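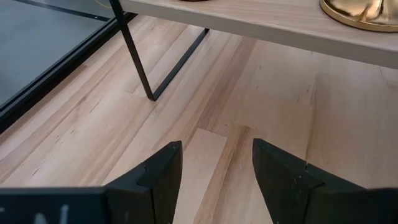

Clerkham hall lounge reopens Wednesday

Doors back open at 9 a.m. Wednesday after the floor job ran over. Was meant to take a week, took 21 days. Blame a late delivery - the first load of boards went to the wrong town.

The lounge now has light wood planks, laid on the diagonal, and low coffee tables on black metal legs. Old carpet is gone for good.

"People kept asking could we just fix the carpet. We couldn't," said hall manager Anayeli Trujillo. She wants felt pads under any chair that gets brought in, and no street shoes for the dance group.

Fitter Valter Bakke will be back in May to look at 3 boards near the side door. Lounge stays open while he works.

Card club and the toddler morning go back to there usual times. Bookings thru the front desk, evenings filling up fast.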